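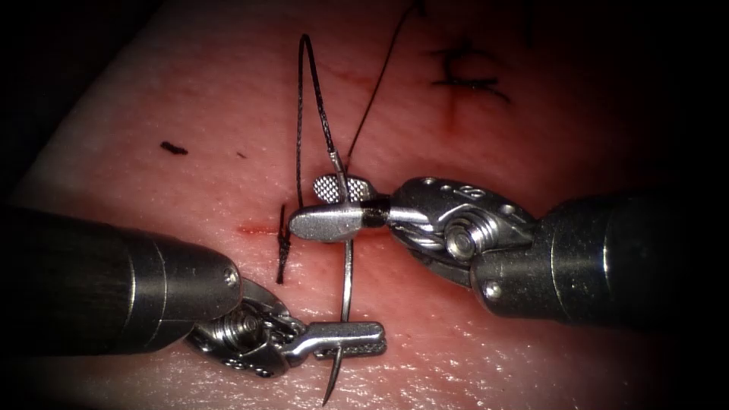
*A suturing pad, with a curved needle and dark thread.*

I took up hand quilting in May, after my aunt Parveen Minhas gave me a top she had pieced years ago and never finished. It was rolled up in a pillowcase with the batting and the backing. She said her eyes were no good for it anymore and I could have it if I promised to use it on a bed.

I had sewn buttons and hems before that and very little else. My first row of stitches wandered all over. Parveen looked at it over the phone and told me my needle was too long. Quilters use a short one called a between. I had bought the long kind because I thought it would be easier to hold. I switched, and the stitches got smaller within an evening.

The thimble took longer. I hated it for the first two weeks and kept taking it off, then putting it back on when my finger got sore. The one I use now is leather with a metal tip. I wear it on the middle finger of my right hand and push with the tip, while the left hand stays under the quilt to feel the point come through. You rock the needle up and down until there are three or four stitches on it, and then pull.

Thread matters more than I expected. Ordinary sewing thread frayed on me every time. Quilting thread has a coating on it and behaves better, as long as you cut it to the length of your forearm. I used to cut it longer to save on knots and spent the time picking out tangles.

The pattern on this one is plain squares, 323 of them, mostly blues and a brown check that I think was once a shirt. I am quilting a line inside each seam. Sobia Malik from work asked why I don't run it through a machine, and I might do that with the next one. For this one I want the stitches to match the corner Parveen had already done — hers are still much neater.

I work on it after dinner, usually from eight to half past nine, with the lamp pulled over to the left side. So far I have finished 100 squares. The border is still bare and I haven't decided on a binding. Parveen wants dark green.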